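Two Boards, One Bench

At the Okalari fit-out shop, the parts rack by the assembly bench is a plain two-tier unit in yellow. Molded shells go on the upper board, small hardware on the lower. Quang Hứa, who laid out the bench in September, wanted every part within reach from one standing position.

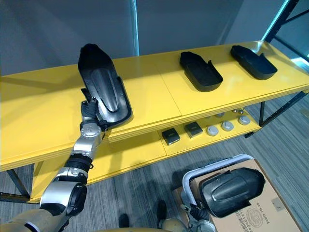
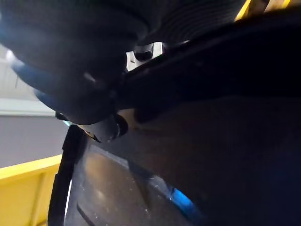
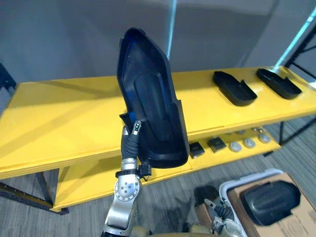 The shelving at Okalari. First and last pictures: black molded parts on the upper board, square pieces and round discs below.

The shells are awkward stock. They are long, with a raised rim and a contoured interior, and they do not nest well. Hứa's rule is to lay them flat at a shared angle – open ends to the right – and lift each one by its edge. The upper board is 1620 mm long.

Comments (3)

Piller: What is the gap between the boards?

Nkosi: We tried yellow too. Black parts are easy to find on it.

Prernier: Would like a drawing of the lower board.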